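July
By Benítez

3. Follow-up of hearing after congenital cytomegalovirus

3.1 Setting and families

The study was carried out in the maternity and child health services of Tukbridge, where newborns are offered a saliva test for cytomegalovirus (CMV) in the first days of life. During the study period 1613 newborns were tested. The sample was positive in 11 of them, and in all of these cases the result was confirmed in urine before the family was informed. A positive saliva sample alone was not given to the parents as a diagnosis, as traces of breast milk can disturb the result.

CMV is a common virus, and most adults who carry it do not know it. When the infection passes to the child during pregnancy, the child can look completely healthy at birth and still lose hearing later. For this reason the normal hearing check of the newborn does not answer the question. A child who passes it can have a loss at the age of two or three years, when speech is developing quickly and a delay is easily explained by other things, for example by ear infections or by a second language at home.

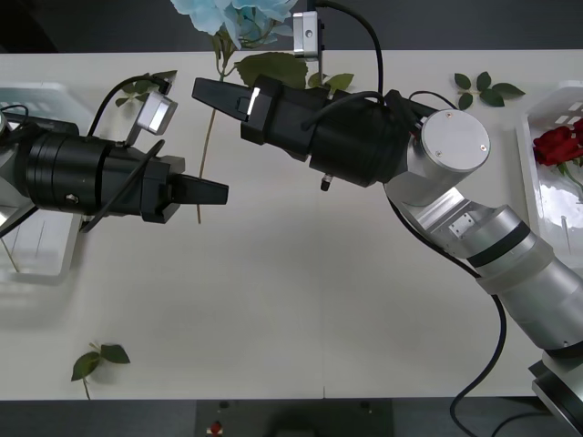
Figure 2. White tabletop with two robot arms, one on each side.

3.2 Visits

The families were invited to the hearing clinic at Griken, which serves Tukbridge and the villages to the north. Each visit was planned for 45 minutes. It consisted of a talk with the parents, an examination of the ears, and a hearing test chosen by the age of the child. In the youngest children we used brainstem responses during natural sleep. In the older ones we used visual reinforcement, which asks for some patience from the child and also from the examiner.

When the child had fluid in the middle ear, the test was repeated at a later visit and the first result was not used in the analysis. We consider this important. A temporary loss from fluid and a permanent loss from CMV can be present in the same child, and a single measurement does not separate them well.

Parents received the result on the same day, in writing and in a language of their choice. Several mothers asked if they had done something wrong in the pregnancy. The staff were instructed to take this question first, before the explanation of the curves, and to say clearly that the infection is usually without symptoms in the mother.

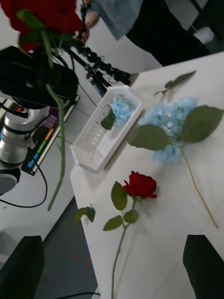
Figure 3. Cut flowers on the white tabletop, among them a red rose and a blue hydrangea.

3.3 Missed visits

In 2 families the follow-up was stopped before the planned end. Both had moved out of the region, and the records were sent to the new clinic with the agreement of the parents. Other families came late to one or more visits. The reason given most often was the distance to Griken, and the second was that the child seemed to hear well. The second reason is harder to deal with. A loss in only one ear is difficult to notice at home, and parents who see their child turn to a voice have good grounds to feel calm.

From October the reminder letters were changed. The new text is shorter and states that the visit is needed also for children with no signs of hearing loss. We did not compare the two letters in a formal way, so we cannot say what effect the change had on attendance.

Related items
Trumitz cohort: vaccination records and school entry
Saliva or dried blood spot? Sampling newborns for CMV
Advice on CMV for pregnant women who work in day care
Fluid in the middle ear and repeated hearing tests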